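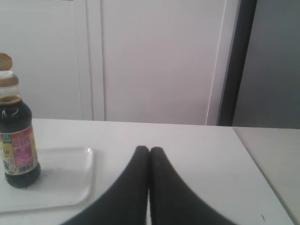 Vol. 34, No. 2

Home | News | Churches | Ministries | Kitchen & Hall | Subscribe

Filed under: Fellowship Meals, Church Kitchen Tips

Keeping a church kitchen in order between suppers
By Damilola Obi

Most church kitchens are used hard for one evening and then left alone until the next one. The tips below come from the Wednesday supper team at Plovgate Fellowship, with a few sent in by readers after the February issue. They apply to any shared kitchen, large or small.

Labels and dates

Write the date opened on every bottle and jar with a grease pencil or on a strip of masking tape. Put the tape on the shoulder or the lid so it can be read from above. Tape on the bottom gets wet and falls off.

Read the package before deciding where something is stored. Soy sauce, mustard and ketchup are often kept out during a meal and then forgotten. Many labels say to refrigerate after opening, and if the kitchen is only used once a week, that is good advice to follow.

Wipe the neck and cap of a bottle before it goes away. Dried sauce under a flip-top keeps it from closing. Warm water on a cloth will loosen it in a minute or so. Don't use a knife.

Stand sticky bottles on a tray with a low rim. One tray lifts out and goes in the sink, and the shelf stays clean.

Big pots

Starch burns on the bottom of a large pot faster than people expect. For chili, beans or oatmeal, use the lowest flame that still gives a slow bubble and stir with a flat-edged paddle. If it does catch, don't scrape. Ladle the top part into a clean pot and leave the rest behind.

To clean a scorched stainless pot, cover the bottom with water, add a handful of baking soda, simmer for ten minutes and let it stand until cool. Do not do this with aluminum. It will darken.

Never put a full stockpot of soup straight into the refrigerator. It stays warm in the middle for hours and warms up everything near it. Divide it into shallow pans, no more than 2 inches deep, and leave the lids cracked until the soup is cold. Get it into the pans soon after serving ends. Food that has sat out for two hours should be thrown away, even if there is a lot of it.

Coffee

Rinse the urn the same night. Coffee oil turns bitter and the next batch picks it up. Take the spigot apart once a month - it usually unscrews by hand - and run a narrow brush through it. Lay the parts on a towel in the order they came off.

Paper filters pick up smells. Keep them in a closed tin, away from onions and floor cleaner.

Dishcloths and towels

Send them home with one person each week, and put that name on the calendar by the door. Wash them hot, without fabric softener. Softener leaves a coating and the towels stop drying.

Keep floor rags a different color. At Plovgate they are gray and live in a bucket under the mop sink.

Borrowed dishes

Every potluck leaves a few casserole dishes behind. Set them on one shelf only, with the date on a sticky note. After two Sundays, put a line in the bulletin. After a month they go into general use, and people should be told this ahead of time.

Address labels on the bottom of a dish will survive several washings if covered with clear packing tape. Nail polish lasts longer.

Serving for a crowd

Set the line up so that plates come first and forks last. People who pick up a fork at the start have no free hand for the rest of the table. Put drinks on a separate table against another wall.

For youth nights, put out half the bread and hold the rest back. The first tables will take three pieces each if they see a full basket. This is true of brownies as well.

When feeding 123, as we did at the Harvest Supper, run two lines with the same dishes in the same order. One long line took so long the year before that the first tables had finished before the last were called.

Keep a card next to each dish listing milk, eggs, nuts, wheat, soy, fish and sesame if they are in it. Ask the cook to fill it out. Guessing from the look of a casserole doesn't work.

Refrigerator

Hang a thermometer from the middle shelf. It should read 40 degrees or below. Check it when you arrive, before the door has been opened a dozen times.

Raw meat goes on the bottom shelf, in a pan with sides. Communion juice has its own place on the door, marked, and is not for the children's snack.

Leave one shelf empty on Saturday night for whatever comes in Sunday morning.

Next issue: sharpening kitchen knives, and what to do with folding tables that won't lock.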